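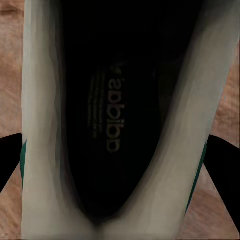

Chapter 5
An Open Day at Zistbridge

What you need before reading: the terms gripper, wrist and work surface from Chapter 3. Skim them if you skipped ahead.

April, second floor of the Zistbridge building, 40 visitors on the list and nearly 80 through the door. Liviu Jitaru ran the talks. Laurențiu Moldovan ran the demonstration, simulated runs first, then questions. No slides. Most people had never seen a gripper from so close up and said so.

Why start a chapter with a visit? Demonstrations show choices a spec sheet leaves out. Where to look from, for one. How much of the work the tool itself hides, for another.

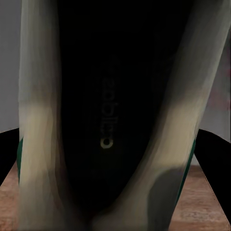
Viewpoint was the first thing people asked Moldovan about. A view placed close to the tool gets you the fingers and not alot else. Two pale fingers come together in a V near the bottom, blurred, with the wooden table left as slivers in the lower corners - and from that a student has to judge distance. Hard. Try it before reading section 5.1.

Then the crowd split. One group to the Tidik stand, one stayed for Jitaru's talk on timing, which ran over. Keep both in mind, we come back to them.

In this chapter
5.1 Close views and wide views
5.2 What the fingers hide
5.3 Planing a demonstration for visitors
5.4 Exercises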